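Why is cardboard so strong?
by Raquel Rocha, for the Sunlow children's pages

Take a sheet of writing paper and hold it by one short side. It bends down at once, like a tired leaf. Now think about a cardboard box. It can carry books, apples or a heavy pair of boots, and yet it is made from paper too. How is this possible?

The secret is inside the wall of the box. If you tear a piece of old cardboard and look at the torn side, you will find three layers. There are two flat sheets, and between them there is one sheet that goes up and down like waves on the sea. The waves are called flutes. The whole material has a long name, corrugated cardboard. "Corrugated" comes from a Latin word for wrinkled.

Each wave is a small arch. People have built bridges with arches for a very long time, since an arch pushes the weight down to its two feet and does not fall in the middle. In the wall of a box there are many little arches standing side by side, and they share the weight between them.
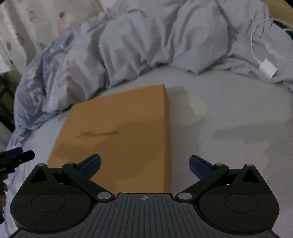 The waves also hold air. Air is soft, so when a box is dropped the wall can give a little, and the things inside get a smaller knock. Air is also slow to let warmth pass. For this reason a hot pizza stays hot longer in its box than on a plate.

How do the waves get into the paper? In the factory the paper is first made warm and a bit damp with steam. Then it goes between two big rollers with teeth, which press it into waves. Glue is put on the tips of the waves - usually it is made from starch, which we also find in potatoes and maize - and the flat sheets are stuck on.

Try it yourself
You need 4 sheets of paper, two cups and some coins.
Put the cups a hand's length apart and lay one flat sheet over them like a bridge. Put a coin in the middle. What happens?
Now fold a second sheet into a fan, with narrow folds along the long side, and lay it over the cups in the same way. Add the coins one by one. My neighbour's son Muchen tried this in October and he ran out of coins before the bridge fell.
Use the other two sheets to test wider folds.

What happens to old boxes?
Cardboard can be used again. It is mixed with water until it becomes a grey-brown soup called pulp, and from the pulp new paper is made. Please take off the plastic tape first and keep the box dry. Very greasy card, for example the bottom of a pizza box, is often not wanted, so ask at home what the rules are in your town.

Next time: how glue sticks.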